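I had meant to spend the morning sorting out the seed tins, but the kettle had barely boiled before I'd talked myself into a walk instead. I put two oatcakes in my pocket, found the good socks (eventually) and set off along the Bunting path with no real plan at all.

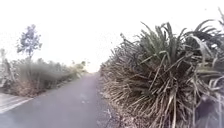

Heltstead, December

I do love a path that simply goes straight on. You needn't think about your feet, so you look at the edges, and the edges are where all the good things grow. That great spiky clump on the right is my favourite — I've never settled what it is, pampas or some sort of sedge, but the way the long blades arch over at the tips cheers me up no end. My own grasses at home have never come to much more than a tuft, bless them.

I walked for about 21 minutes, ate both oatcakes and came home by the Undasska road. The seed tins are still on the table.

Recent posts
Soup for a grey afternoon
Moving the old fern
Up to Vundier and back

Comments

Kenna Morrison: I go that way most mornings and always slow down for the grasses!

Pat: More walks please. And do sort those tins.

Last updated: December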